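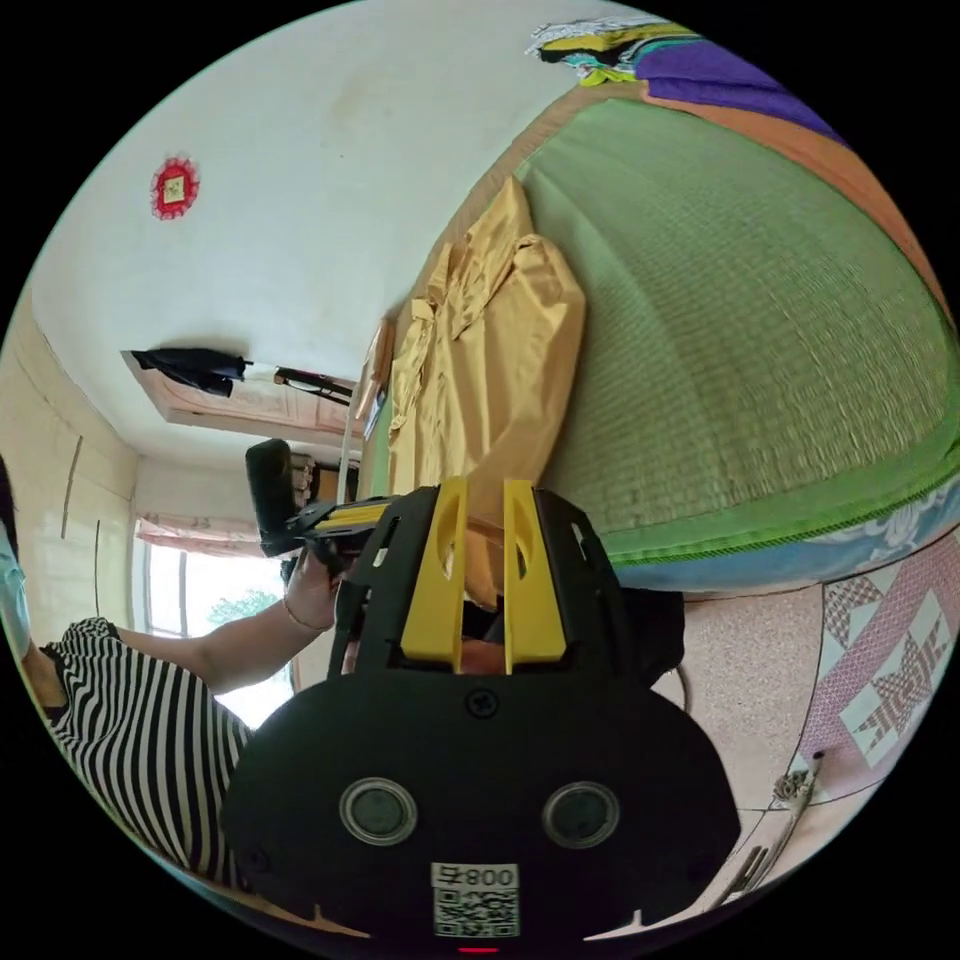

Bedroom with woven mat on the bed; satin garment awaiting folding.

**Storing satin clothing in a room where the bed is the only folding surface**

Posted by Rodby, Household section

I would appreciate guidance on folding and storing satin garments. Our household keeps a green woven mat over the bed sheet during the warm months, and the bed serves as the folding surface for all laundry. Cotton items present no difficulty. The golden-yellow satin piece, which has a collar and sleeves, slides out of shape before the second fold is complete and shows creases by the following morning. The shelf unit is wooden and already holds several stacks. The available shelf space measures 60 cm across. Should satin be folded at all, or is hanging preferable? I would also like to know whether the mat may catch the fabric.

---

**Skovov**

Hanging is generally preferable for satin with a collar. A padded or wide-shouldered hanger is recommended, with the top button fastened if there is one. A door hook is acceptable for one garment, provided that no heavy jacket hangs over it.

Where folding is necessary, please proceed as follows:

1. Spread a smooth cotton sheet over the mat. Woven mats can pull fine threads, particularly near a stitched border.
2. Lay the garment face down and smooth it from the collar toward the hem.
3. Place a sheet of plain tissue paper on the back, then bring in each side and sleeve over it.
4. Fold once at the middle – a second fold is seldom required on a shelf of 60 cm.

The garment should rest at the top of the stack, with blankets stored elsewhere.

---

**Hoxha**

Roll it. I have rolled mine in a pillowcase for years and have no complaints.

---

**Vadenar**

The instructions from Skovov are sound. I would add that existing creases should be removed before storage. Turn the garment inside out, set the iron to its lowest setting, and use a pressing cloth. Please consult the care label first, as some satin must not be ironed. Rolling is suitable for scarves, but it tends to bend a collar permanently.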